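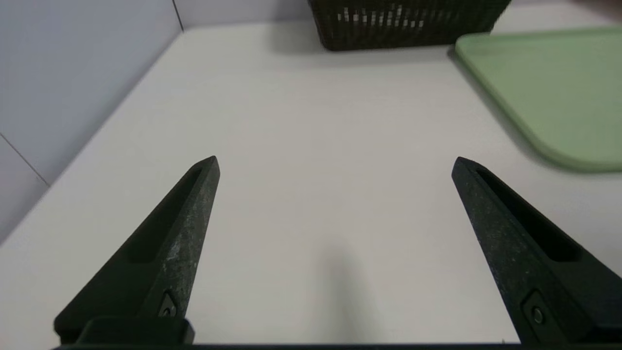 En Broneo llevan dos años enseñando a un brazo robótico a ordenar una mesa, y la responsable de teleoperación habla de ello con un entusiasmo que se contagia enseguida. "Lo primero que le digo a quien se sienta a los mandos es que se olvide de sus manos", cuenta. "Tienes dos dedos negros y punto". En la vista de muñeca se ven abiertos sobre la mesa blanca, el izquierdo salpicado de motas grises, con la cesta oscura al fondo y la bandeja verde a la derecha. "¡Con esa vista trabajo yo todo el día, y me encanta!".

El equipo ha reunido 3083 demostraciones por control remoto y otras 358 guiando el brazo a mano, en un proyecto compartido con Grosbridge. ¿Cuál prefiere? "A mano notas el peso, el roce, todo - pero te cansas antes y acabas empujando de más. A distancia sale un gesto más limpio, aunque las primeras 20 tomas de cualquier persona suelen ir a la basura, las mías también".

Le pregunto qué es lo más difícil de enseñar. Se lo piensa un momento. "Dudar. Si me paro en el aire a decidir, el robot aprende a pararse en el aire. Así que ahora decido antes de moverme, y si me equivoco, corrijo despacio y dejo la corrección grabada, que también le sirve".

En octubre empiezan con paños doblados, una tarea que ella lleva meses pidiendo. "La tela nunca cae igual dos veces. ¡Tengo unas ganas enormes!".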